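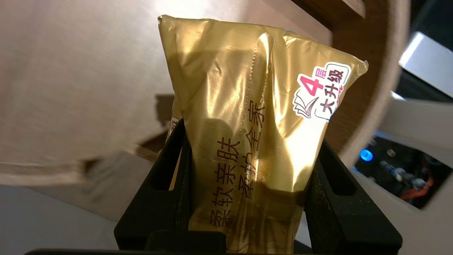 A shiny gold pack with Chinese writing on it. The words say it is soft on your skin and takes care of the whole family.

Why Is a Tissue So Soft?

I have a cold this week, so I have been thinking about tissues a LOT. I blow my nose, I toss the tissue, I grab the next one. Then on Sunday I got curious and started pulling one apart, and now my desk is covered in fluff and I have plenty to tell you.

Let's start with the label on the gold pack. See the big 4? The little character next to it is 层. You say it a bit like "tsung," and it means "layers." When people who sell paper talk about layers in English, they usually say "ply." So a 2-ply tissue is two thin sheets lying on top of each other, and a 4-ply one is (you guessed it) four.

You can check this yourself. Take a tissue, rub one corner between your finger and thumb, and blow on it gently. The sheets should start to slide apart. Go slowly! I ripped my first one right down the middle.

So why use several thin sheets? Why don't they make one thick one? Well, a single thick sheet would be stiffer, more like the paper in your notebook, and you would not want to wipe a sore nose with your notebook. Thin sheets bend easily, and they can slide over each other a little when you scrunch them up. There is also a tiny bit of air trapped in between, and that helps the tissue feel puffy.

Now, what is the sheet made of? Mostly it is teeny tiny threads called fibers. They come from plants, and very often from trees, though bamboo gets used too. At the paper mill the fibers are mixed with lots and lots of water until it all looks like thin soup. The soup is spread out on a moving screen, the water drains away, and the fibers are left behind in a tangled mat.

Then comes my favorite part. The damp sheet gets stuck onto a huge hot roller, and a long blade scrapes it off again. That makes the paper bunch up into wrinkles so small you can hardly see them. This is called creping (rhymes with "shaping"). All those wrinkles make the paper soft and a little bit stretchy. Pull a tissue very gently from both ends and you may feel it give.

Try this at home

You need a tissue, a piece of notebook paper, a spoon, and some water. Lay both papers on a plate. Drip a spoonful of water on each one and watch. The tissue has loads of little gaps between its fibers, and water creeps into gaps like that very fast. The notebook paper is pressed much flatter, so the water mostly sits on top for a while.

When you are done, put the soggy tissue in the trash. Please don't flush it! Toilet paper is made to fall apart in water, but facial tissues are usually made to stay strong when they are wet, and they can clog up the pipes.

Words to know

Ply: one layer of paper.
Fiber: a very thin thread, like the ones in plants.
Creping: making lots of tiny wrinkles in paper.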